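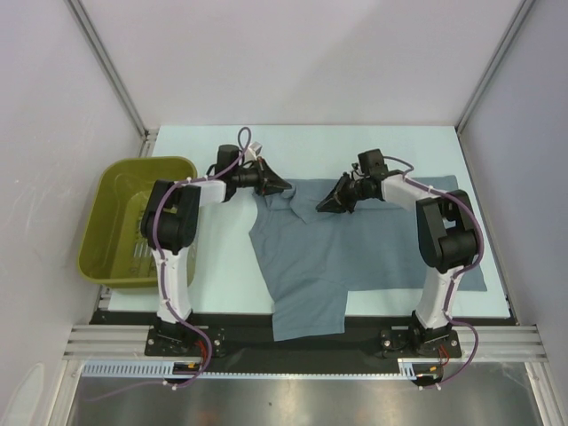 Slate-blue garment on a pale tabletop, green bin to the left.

Sports > Amateur Soccer > Features

The game that never kicked off

How Westville's adult league set out to get rid of the forfeit

The 41 teams in the Westville adult soccer league play on fields the city rents by the hour. The lights go off at 10 p.m. whether the match is finished or not, and the referee is paid on arrival. If one side doesn't turn up, the other side still pays its share of the field.

For a long time that was simply part of amateur soccer. A team that was short of players sent a message in the afternoon, or sent none, and the match went into the table as a 3-0 win for the opponent. Most players in the league have a story about driving across town, changing in a parking lot and then driving back again.

The league now asks every team for a deposit of $500 before the season starts. A team that plays all its matches gets the whole amount back in May. A team that forfeits loses part of it, and the money goes to the opponent that was left standing on the field. The rule has been in place for two seasons, and it is still the first thing people bring up when they talk about the league.

The problem was worst in the lower divisions. Teams at the top had long benches and players who wanted the minutes. Teams at the bottom were often a group of friends or coworkers who had signed up in the summer with plenty of names on the form. By November the names were still there, but the people were not. Someone had a new baby, someone had changed shifts, someone had hurt a knee and was waiting to have it looked at.

A side in the lower divisions could lose a month of matches this way through no fault of its own. Uneo, a team that started out of an evening language class and kept the name of the textbook, once went three rounds without playing. It won all of them 3-0 on paper and climbed into a promotion spot. The players did not enjoy it much. They had paid for a season and were getting fit by running laps on a field they had to themselves. When they finally met an opponent with a full squad, they were beaten easily.

Curnberg, a club from the next town that has been in the league longer than anyone else, had a different complaint. Its first team was competing for the title and lost out on goal difference to a side that had been handed two forfeits. The forfeits were worth three goals each. Curnberg had played the same two opponents and won both matches by a single goal. The club asked for the table to be recalculated. The league refused, as the rule had been printed before the season, but it agreed to look at how forfeits were scored.

Several ideas came up at the meeting that followed. One was to take points away from teams that failed to appear. That was already done in the neighboring county, where it had made things worse in one respect: a team that had lost points early had little left to play for and tended to drop out by spring. Another idea was to make divisions smaller, so that one team dropping out would matter less to the schedule. A third was to let teams play with eight on each side when numbers were short.

The league took the last idea and added the deposit to it. Under the current rules a captain who expects to be short has until noon on the day of the match to ask for what is called a reduced game. Both teams then play with eight, on a field that is shortened with cones, and the result counts in full. The opponent can't refuse. If the captain asks after noon, the opponent has the choice of playing the reduced game or taking the forfeit.

This part of the rule got the most resistance. Teams with deep squads said it was unfair to leave players on the bench because the other side had failed to recruit. Some defenders disliked it for practical reasons. With fewer players on the field, a slow center back has a long evening. Goalkeepers were divided. They face more shots in a reduced game, and some of them had joined the league for exactly that.

Referees were mostly in favor. Under the old arrangement a forfeit meant they were paid for the evening but got no match, and newer referees need matches to move up. A reduced game counts toward their total. It is also a fair test of positioning, as the ball goes from one end to the other quickly and there are no assistants at this level to help with offside.

The deposit was harder on some teams than on others. Split among a full squad it comes to less than a decent pair of shoes. For a team that is still finding players in August, the person who signs the form usually pays all of it and then spends weeks collecting. The league now lets new teams pay in two parts, with the second due before the winter break. It has turned down requests to waive the deposit entirely.

There are still forfeits. Bad weather on the county road kept one team away last winter, and the league let that match be replayed at Arumugam Park, where a field was free in the early evening. Another team ran out of players altogether and withdrew. Its deposit was shared among the opponents it had not yet played, and those matches were struck from the table instead of being scored as wins. That change came out of the Curnberg complaint. When a single match is forfeited, the result is now entered as 1-0.

The smaller score has had an effect on the way tables look at the end of the season. Goal difference is decided mostly by matches that were played. Curnberg, for its part, has not won the title since the rule came in. It finished second again last season, this time by four clear points.

Captains say the biggest change is in how early they start asking around. In the past a captain would check numbers on the morning of the match, or in the car. With the noon deadline, many send the first message two days ahead and keep a list of players from other divisions who can be registered as guests. Each team is allowed two guests per match. A few players have become so popular as guests that they appear somewhere in the league most weeks, and one of the proposals for next season is a limit on how often they can do it.

Uneo is against the limit. The team has moved up a division since its season of empty fields, this time by playing, and it relies on guests when exams come around. It has asked the league to leave the rule alone for another year. A vote is planned before registration opens.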